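Spent the morning sorting the odds-and-ends drawer and I have opinions about trays now. Buckle up, short thread.

Rule one, which I stole from my friend Yeshi Ayele: everything comes out onto one big table before anything gets a home. Brown table, blue basket, green tray, go!

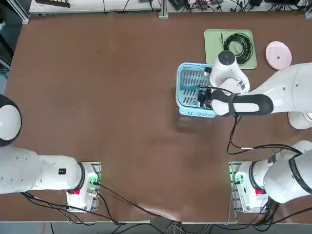 What size basket do you need for a drawer's worth of stuff?
One you can lift with one hand when it's full. I've owned bigger ones and they turn into a second drawer.

I like slots in the sides too – you can see what you've got without digging, and crumbs fall out when you shake it over the sink.
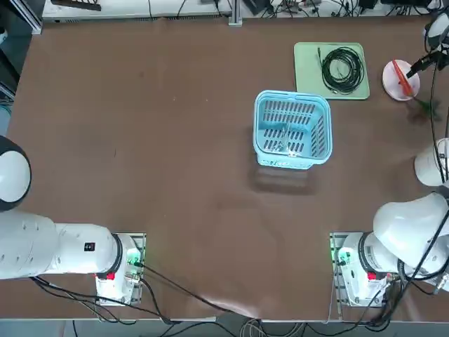 Anyway, the green tray is for cables. Flat things with a low edge are great for cables (in a basket they grab everything else on the way out). Coil first, then park it on the tray. A coiled black one takes up way less room than you'd think.
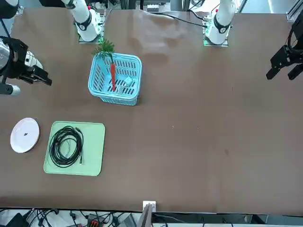 Kwan-ho Sin swears by zip bags for this and has 400 of them, I am not joking. I'd lose the bags.

Last category is play food. Carrots, mostly! My rule is that a toy carrot can sit on a plate while I decide, but it can't live there. 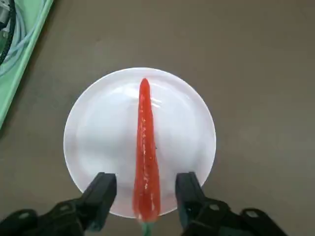
And the deciding is the slow part, so I give myself until lunch and whatever's left goes in the basket. Next up is the shelf under the sink, probably in April – wish me luck.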